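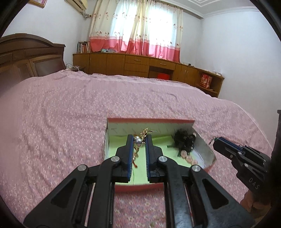
5th December

Dye vat notes, second indigo trial, back room at Uzor.

Started the new vat this morning. Milagros had already washed the steel pot and left the lid off to dry. Water from the tap, left to stand overnight so the chlorine goes off. I want to stay with the fructose recipe for now, as the henna one from February never cleared properly and I still don't know whether it was the henna or me.

Amounts: 40 g indigo, ground wet with the marbles in the old jam jar. I shook it until my arm gave up, then Matvii shook it. Lime and fructose in the usual proportion, which is written inside the cupboard door. Lime went in last and slowly. The paste looked fine and had no grit when I rubbed it between two fingers (gloves on – I forgot last time and had blue nails for a week).

Heated to 45 C and switched off. First stir gently, round the outside and then into the middle, no splashing. There was a coppery skin on top by the time I had finished labeling the sample tags, and a small patch of bronze bubbles that stayed put when I pushed them to the side. Liquid underneath was still green-brown and cloudy. Left it.

Came back after lunch. Clear amber under the skin, which is where it should be. Strip of test paper said the alkalinity was a bit high for wool, fine for cotton and linen. We are only doing cotton and linen in this one, so I left it alone. If anyone wants to put wool in, ask me first or make a separate pot.

Cloth used:
Cotton sheeting from the Hurkunel roll, scoured twice
Linen offcuts, unbleached, scoured once
The thin cotton lawn Adalberto brought, not scoured at all because he wanted to see what would happen

What happened to the lawn is that it took the dye in patches. There is size or some finish still in it. The patches have hard edges and you can see where it was folded. He likes it. I don't, but I've put it in the sample book anyway with a note.

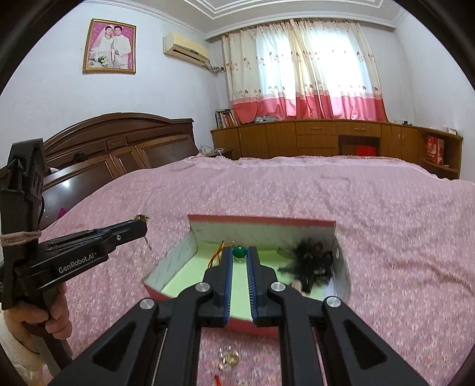
Dips were 2 minutes each, with a full airing between. I know Percy goes longer on the first dip, but every time I've done that I get the dark rub-off that washes out later, so short dips and more of them. Squeeze under the surface before lifting out. Adalberto lifted his straight up and let it drip back from a height, and that puts air in the vat every time. Told him. There is a sign on the wall now.

The sheeting went through 8 dips in total. Color after each one is on the card, with a snip stapled on. From the fourth dip to the fifth there is hardly any change, then a clear step at the sixth. I would like to know why. It could be that the vat had rested while we ate, and the sediment had gone down again. Next time rest it on purpose at the same point and compare.

Linen came up darker than the sheeting at every stage and more even than I expected after a single scour. Slight streak down one edge on the longest offcut, from touching the bottom of the pot. The net we hang inside has come loose on one side. Needs wire, not string. String rots in the lime.

Rinsing: cold water until it ran clear, then a soak with a splash of white vinegar, then cold water again. The linen needed more rinsing than the sheeting. I hung everything on the inside line and not in the yard – too damp out, and the last lot picked up soot.

Mitsuko came by to look at the stitched resist pieces. She had tied one with the waxed thread from Vemier and one with plain buttonhole thread, same pattern on both. We haven't unpicked them yet. She wants them completely dry first, as wet cloth tears at the knots and she lost a corner that way. She thinks the waxed thread will give the sharper line. I think the plain thread pulls tighter. Both are on the rack with tags, please leave them alone.

Also talked over the Skanis order. They want table runners in the mid blue, which on my card is somewhere between the third and fourth dips. I'm not happy promising that shade until we have got it twice from two different vats. Matvii will write back and ask whether they can take a range. If they can't, we should say so early and let them find someone else.

Evening check: fed the vat with a little more fructose, warmed it up again, one gentle stir, lid on, blanket round it. Smell is sweetish and a bit like wet hay. Flower had come back on the surface before I put the lid on.

To do:
Wire for the net
More test strips, the tub is nearly finished
Scour the rest of the Hurkunel cotton, and cut a piece of the lawn to scour alongside it
Rub test on all the snips, white cloth, dry and then damp
Ask Percy for his first dip times so I can try them fairly on one piece
Find the other long spoon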